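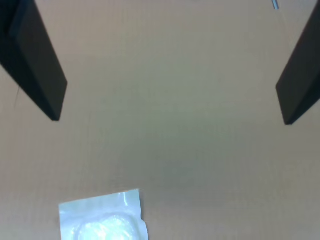 Wake me when it can do the bathroom cabinet
By Heino Urbonaitė
September

Every few months a company promises me a machine that will do my chores, and every few months I go and look. The latest was Stenano, which rents the upper floor of an old shoe works in Rurnotham and says its arm will be sorting household odds and ends "at a human level" soon. I asked how soon. I was given coffee.

Sorting odds and ends sounds like the easy part of housework. It's the part I'd most like to be rid of. But take one small sealed packet with something soft inside, lying flat on a table. You or I would slide it to the edge with a fingertip, or get a nail under the seal, and never remember doing it. Two stiff fingers have to come down on either side, close on something almost as thin as the table is flat, and not crush it or push it away. The shiny window on the packet throws light back at the camera as well.

Stenano's own tally, which they did show me, was 373 pickups from 2000 tries on flat packets. They were pleased. It had been worse in the spring. I have employed teenagers with a better record, and they could also answer the phone.

Shiuli Ekanayake used to run the packing line at Vorkham and now advises people on whether to buy this sort of equipment. Her view is kinder than mine. On a shop floor, she told me, you can cheat: put the packets in a tray, stand them on edge, use suction, send the same one past all day. She has seen that pay for itself in 2 years. What she hasn't seen is anyone cheat in a kitchen drawer, where the next thing along might be a battery or half a lemon.

I think she has put her finger on the trouble with the sales talk. The factory results are real, and they get carried across to the home as if a house were a small messy factory. My house has 20 kinds of packet in one cabinet, some open, some stuck together, and one I'm afraid of.

I don't doubt the engineers. The ones I met were patient, and a good deal more modest than their brochure. But the brochure is what people will be asked to pay for, and I'd want to see a full cabinet emptied and put back, at normal speed, with nobody's hand near the stop button. Until then I'll keep my money and do it myself on a wet afternoon.

Search this site Enter keywords Go

Contact the editor | © Sproģis Review | Back to top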